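About Potbridge

The folks behind the robots, and why we keep inviting people over
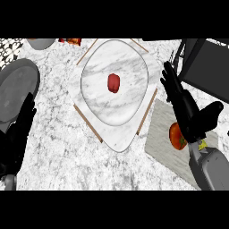

Potbridge started with 2 people, a rented room over a bakery, and a long argument about whether a robot ought to learn to cook before it learned to clean up. We still haven't settled it. What we did settle, pretty early on, was that we wanted to work on the ordinary jobs that fill up a day at home: putting a tomato on a cutting board, moving a dish to the other end of the counter, getting lunch to the table without a fuss. Those jobs look like nothing at all when a person does them. Ask a pair of robot hands to do them and you've got work enough for years, and we have been very happy to have it.

Our founder, Haris Radulović, came to robots by way of restaurant kitchens, where he spent most of his twenties and picked up strong opinions about knives and where to keep the salt. He still reads every plan for a new kitchen task before it goes to the team, and he still sends a good many of them back with notes in the margins (the one we hear most is "who would put the bowl there?"). His partner in those early days wrote the first version of Udilel, our simulator, on a borrowed desktop that had to be propped up on a phone book. Udilel has been rewritten more times than we care to remember, but that's where nearly all of our practice happens to this day. We build a kitchen on the computer, countertop and all, set things out on it, and let the robot try, and try again, before we bring any of it near a real counter.

There are now 1208 kitchen setups in Udilel. A few are neat as a pin. Most are closer to the way people live, with dishes pushed off to the side, a wrapper left out, and something or other in the way of the thing you want. We're fond of the messy ones.

The Open Day

If you've heard of us at all, it may well be from the open day. We hold one every winter, and it began more or less by accident, when a teacher from down the street knocked and asked if her class could see what we did up there. They stayed for two hours and asked better questions than we had asked ourselves that month. So the next year we put a sign out.

By the time we opened the doors on 12/9/18 we had moved to our present home in the old Kelmendi building, a former furniture showroom with big front windows and a heating system that has a mind of its own. We had been getting ready since November, and we still ran out of cider before noon. A total of 1360 visitors came through over the day, a great many of them with small children and wet boots, and every one of them was welcome.

The favorite stop was the Udilel demonstration. We put the simulated kitchen up on the big screen, seen from over the robot's own hands, and talked people through a task while it ran. Anybody who cared to could suggest a change to the setup -- move the cutting board, turn the tray, add another dish -- and we'd start it over with their change put in. One gentleman stayed through so many rounds that we gave him a chair. The children mostly wanted to know whether the robot liked tomatoes, and our staff gave them several different answers, which led to some discussion in the hallway afterward.

We learn a lot from days like that. People who don't work with robots notice the things we've stopped noticing, and they're not shy about saying so. Several of the setups in Udilel came straight from a visitor's suggestion card, and we keep the cards in a shoebox by the front desk, where you're free to look through them.

Who We Work With

We do much of our work alongside Priltar, who make the joints and fingers that we spend our days teaching. They're a small shop like us, a short drive away, and they bring their own table to the open day every year. If you'd like to know how a thumb goes together, theirs is the table to visit, and you should plan on staying a while.

Come and See Us

Outside of the open day, we're glad to host school groups, cooking clubs, retirees' groups, and anyone else who's curious. A visit includes a walk through the workshop, a turn at the Udilel demonstration, and coffee or cocoa in the back. There's no charge. Ring the bell at the side entrance when you get here -- the front door sticks in cold weather -- and give us a minute to come down the stairs.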